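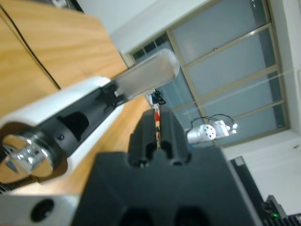
4. Setting up the Vida mixer for a small gig

Do this before the band arrives. Allow 40 minutes if you haven't used the Vida before.

1. Turn both main faders fully down.
2. Plug the singer's microphone into channel 1 and the guitar into channel 2.
3. Connect the two Lokia speakers to the outputs marked L and R.
4. Switch on the mixer first, then the speakers. At the end of the night, do it the other way round.

Note: memory slot 39 holds the factory settings and can't be overwritten.

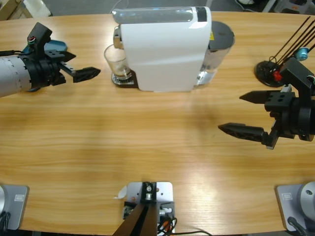
Choose a steady surface for the mixer, within reach of the mains and out of the way of the dancing. A wooden table is fine. If it also has a coffee machine on it, like the white capsule one here with the clear water tank, put the mixer well away from it and use a separate socket - the Vida isn't splashproof.

5. Ask the singer to sing at full volume and raise the gain until the red light flickers, then turn it back slightly.

Caution: never unplug a microphone while its channel is up.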